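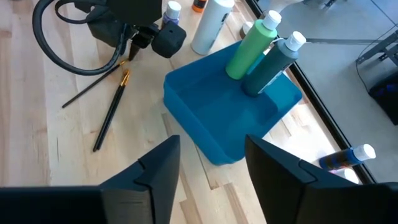 Vikas Ahuja: How often do you have to redo the wrist cables on a setup like that? Ours go bad and we never catch it until a run dies.

Replying to Vikas in a thread, it won't fit in one post. Two-arm cell, two-finger grippers, the job is tidying an art table: bottles into a tray, brushes to one side. I look after it. We call it Balier, after the room.

Short answer: I look at the wrist cables every morning and replace them by run count. The limit is 300 runs per cable. I used to wait for a fault and lost whole afternoons to it.

The fault almost never looks like a cable. The first sign is usually a gripper that reports closed when it's still open, or a wrist joint that drops out for a moment and comes back. People then go and retune the gripper. I did that twice.

Morning check, arms powered down. Take hold of the cable where it leaves the wrist and run it through your fingers back to the first tie. You're feeling for a flat spot or a kink. A cable can look fine and be flat in one place.

Then power up, hold the arm still, and wiggle the connector while watching the joint readout on the laptop. If the number jumps, swap the cable. Don't re-crimp it. A re-crimped one lasted me one morning.

Leave slack at the wrist. You want a loop big enough that the wrist can turn to both ends of its travel and never pull the cable straight. Turn it by hand before you tie anything down.

Too much slack is a problem as well. The loop sweeps the table and knocks small bottles over, or it catches a brush handle and drags it. If bottles are going down on one side of the table only, check the loop on that side first.

I log faults by number. Fault 137 was a loop that had slid down past its tie and hooked the edge of the tray. The arm lifted and the tray came with it. Nothing broke. The tie had been put on over dust and slipped, so now I wipe the housing first. 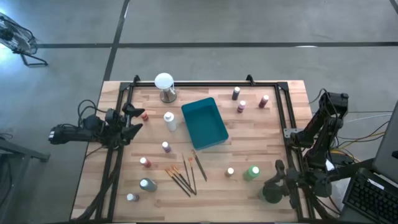
Both arms on the table, bottles spread out, brushes below the tray.

Next thing I check is the mounts. The right one works loose before the left one on this cell. I haven't found out why. I put a paint pen line across each bolt head and onto the metal next to it, and if the two halves of the line don't meet, the bolt has turned.

If a bolt has turned, tighten it and then redo the table calibration. Don't skip the second part. A small shift at the mount is a big one out at the fingertips, and you'll see it as grasps landing to one side of the cap.

Calibration takes me one coffee. I drive each gripper to the corner marks on the table, record, and let the script do the fit. The file from that gets the date in its name. The one we're running now is 2024-01-02.

Fingers. Ours are black and pointed, and the points take the wear. Paint gets on them from the bottles and dries, and a dried patch on one finger makes a bottle swing as it's lifted. Warm water, a bit of dish soap and an old toothbrush. No solvent on ours, it went for the surface.

Check that the two fingers meet evenly. Close them on a strip of printer paper and pull. It should drag the same at the tip and further back. If the paper slides out at the tip, one finger has bent or its screw has backed off.

Spare fingers live in a bin marked Okex, which is just what was printed on the bin. Spare cables hang on the wall above it. I keep them already cut to length with the connectors on, so a swap is undo, pull, plug, tie.

Mizanur Gazi asked in the replies about bottles lying on their sides. The cell handles them, but they're harder on the hardware. The wrist has to come in low and the fingertips sometimes touch wood. If a run starts with a lot of bottles down, I look at the tips afterward.
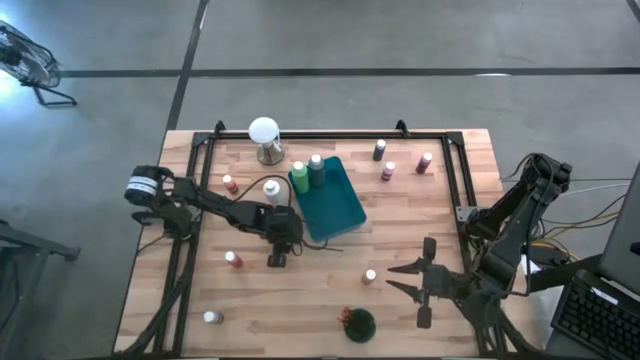

Same goes for anything round that can roll. If a bottle rolls while the fingers are closing, you can get one tip pushed sideways with some force behind it. I set the grip force limit at 200 on our controller's scale. It was higher when I took over and we were going through finger screws.

The last part of the day is parking. Both arms go to the rest pose before power off. If you cut power with an arm reaching out, it sags, and whatever cable is under it gets pinched against the edge of the table.

Dinesh Bepari had a good one I've started doing: write the run count on a bit of tape at the base of each arm, not only in the log. Whoever is in that day can see it without opening anything. The left cable went on at run 1911, so it comes off at 2211.

Vikas, if you only take one thing from this, start with the count. Pick a number lower than the point where yours usually fail and swap on it. I can post the morning checklist as a text file if people want it. It's one page, and the mount section needs a rewrite first.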